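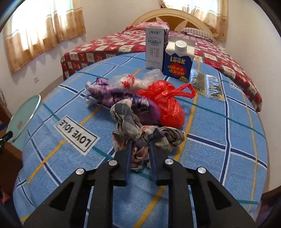 Travel Chat > Slow Travel > Packing and Kit

6 min read

One bag for a month — am I kidding myself?

dellcombe_barry
Right, so I'm off in April for a month of trains, mostly Spain with a wander into Portugal if my knees hold up. My daughter has got it into her head that I should do the whole thing with one 40 litre bag and nothing else. She's lent me hers, a Zurent with about nine hundred straps, and I've had three goes at filling it. Third go was the best, but I still can't get my walking shoes in and I refuse to wear them on the train in the heat. First week is at the Sánchez guesthouse, which has a sink in the room and not much else, so I'd be washing stuff as I go. Does anybody do this past the age of sixty and enjoy it? Barry

nl_poon
Hi Barry! Yes, and I'm never going back to a suitcase. The trick (if there is one) is that a month is just a week done four times. Pack for six days, wash on the sixth, and stop thinking about the rest of it. My sister Ching-wen packs for every possible weather and then wears the same cardigan the whole time. As for the shoes, wear them. Your feet will cope and you can take them off once you're sat down, just be kind to whoever's opposite.

gillesb
I will be the one to disagree. I did the one bag thing for two years and I was miserable, always a bit damp, always in the same two shirts. Now I take a medium case with wheels and a small day bag and I am a happy man. Spanish stations have lifts. Some of them work. Who is this all for, the one bag people? You save ten minutes and you smell.

nl_poon
Gilles, you do not smell if you wash things! That's rather the point of the sink!

gillesb
A sink is for teeth.

efthymia_d
Coming in on the washing side, as I think that decides it. Whether you can live from one bag has nothing to do with the bag, it's whether you'll put up with pants hanging in your room. My husband won't, so we take a case between us and argue about who pulls it. On my own I take the small bag and I'm perfectly content. Barry, are your shirts cotton? If they are I'd swap at least two. Cotton takes forever in April, especially up north, and the second half of your trip could be chilly.

dellcombe_barry
All cotton, I'm afraid, and one of them is flannel. I've got a big checked scarf as well that my late wife gave me and that's coming whatever anyone says. I take the point on the shirts. What do people do for hanging things up? The lady at the guesthouse says there's a balcony but no line on it.

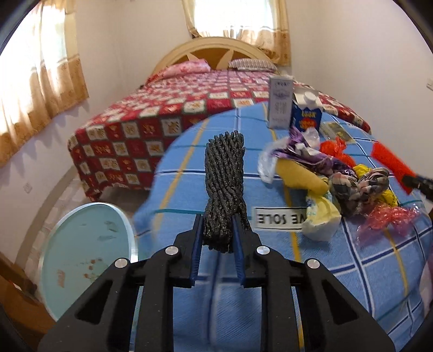
efthymia_d
Anything that can be tied beats anything with suckers, in my experience. I've bought two of those stretchy travel lines with the suction cups and both of them let go in the night and dropped wet socks down the back of a radiator. These days I take a length of ordinary cord, from the chandler's if I can get it. Braided is what you're after, like that dark grey rope, and I twist mine up into the same sort of tight bundle so it goes down the side of the bag where nothing else will fit. If you just stuff it in loose it ties itself round your toothbrush. Oh, and measure the balcony before you cut anything! Mine spent a whole summer being 18 inches too short for everything.

nl_poon
Seconding cord. Mine's doubled as a bag strap, a curtain tie and, once in Porto, a belt.

gillesb
So now he has a bag full of rope. With a case there is room for a fifth shirt and you need no rope.

efthymia_d
And where do you wash the fifth shirt, Gilles?

gillesb
At home, in the machine, like my mother did.

dellcombe_barry
You two are better than the telly. Update then — I've done a fourth go. Flannel is out, two of the cotton shirts are out, and I've bought a pair of those thin quick-drying ones off the Nelonow stall at the market. Not pretty but they roll up to nothing. Walking shoes are going on my feet and I've got some canvas slip-ons in the bag for evenings. With the scarf in it still shuts! Only question left is books. I was hoping for three.

nl_poon
One, and swap it when you're done. Guesthouses always have a shelf.

efthymia_d
The shelf will be four German thrillers and a guide to Crete from the eighties. Take two. Leave out the second towel, I bet you've packed a second towel.

dellcombe_barry
I had packed a second towel. It's back in the airing cupboard. Two books it is, and I'm off to find some cord.

gillesb
Bon voyage, Barry. Write to us when you have bought a suitcase.

Contact us | © Travel Chat forums | Back to top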